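Collach Community Help > Automation > Two-arm cells

Fuse comes back out of the block when the fingers open

Posted by benchside_51

Hello. I have a problem with a two-arm cell and I hope somebody can recognize it. The job is to fill a six-slot blade fuse block. One arm takes care of the block, the other one puts the fuses.

The fuse goes down and the force reading looks correct. Then the fingers open and go up, and sometimes the fuse comes up with them. In the worst case it falls on the mat and the program continues as if all is fine. On Wednesday I looked in the log: 207 cycles, and 2 of them were marked good with a fuse missing. For me the missing fuse is bad, but the wrong "good" is worse.

The fingertips are the narrow ones and they have some wear. The program is the standard Birkance insert routine with no changes. This is the wrist view with the purple and the green in the block.

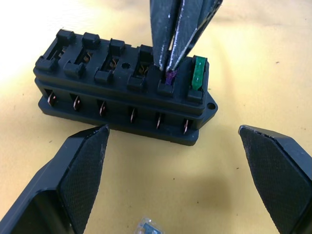

Reply from grallier_user

Change the fingertips. We had the same on our Grallier cell and new tips solved it.

Reply from rocha_maint

New tips can help, but I would not stop there. I had this fault for one whole July and it had two reasons together.

First, the block must not move. If one arm holds it above the table while the other arm pushes, both arms give a little, and the force limit is reached before the fuse is at the bottom. Put the block down on the mat, or better in a fixed nest, and only then push.

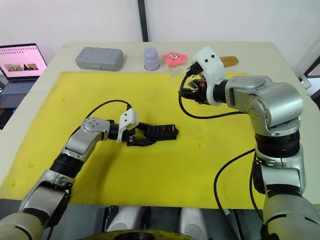 Block in the left gripper, above the mat. I would not insert in this position.

Second, the release. Our fingers opened and lifted in the same move -- the blend radius was too big -- so one finger was still touching the plastic when the arm went up. Make a full stop at the bottom, open, wait a short moment, and lift after that. It costs little time. Since the change our counter shows 3,348 fuses and I did not see this fault again.

For the wrong "good", do not trust the force only. Add a height check after the fingers are away. A fuse which is not at the bottom stands higher than its neighbors, and this is easy to see from the wrist camera.

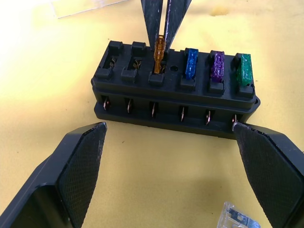 Orange fuse still raised in the third slot. Blue, purple and green are seated.

One safety remark. Please do not push a high fuse down with your hand while the arms are enabled. I know everybody is tempted. Stop the cell, push the fuse, step out, start again.

Comment from benchside_51

Thank you, this is very clear. My blend radius was also not zero, I have corrected it now. I still must make the nest for the block. I will write again when I have more cycles.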